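Wirkow Kitchen Words - data card

Version of 2024-01-15, maintained by Lai-ching Fung
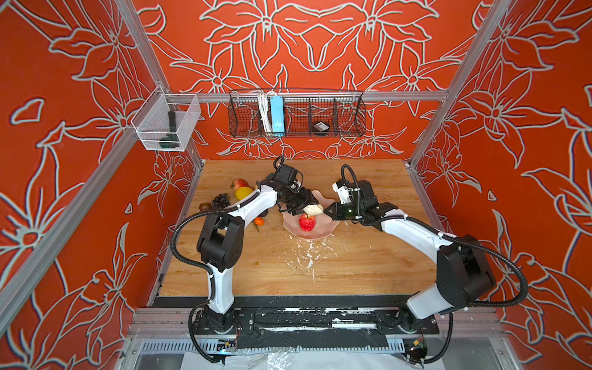

Pink plate with a wavy rim, green bottle tilted toward it.

Summary
Wirkow is a small word list of cooking terms in English, with the everyday meaning of each term and one sample sentence. It has 368 entries. It was made for adult learners who can already read a simple recipe but get lost at words like "fold", "simmer" or "drizzle".

Sources
The first 232 entries come from the Brurkeo course notes. The others were added in July from the Pētersons recipe leaflets, after removing the words which appeared in both.

Fields
term - the word in its base form
meaning - one sentence, 30 words at most
sample - a sentence in the style of a recipe
level - easy, middle or hard

Known problems
The level was given by one person only, so please treat it as a suggestion. British terms are few. "Broil" and "grill" are still mixed up in several samples. Nearly 50 entries have no sample yet - the field is then empty, it does not contain "none".

Use
The file is UTF-8 text separated by tabs. Open it with the Castberg reader or any spreadsheet. If you correct a meaning, please keep the old one in the changes file and write your initials next to it.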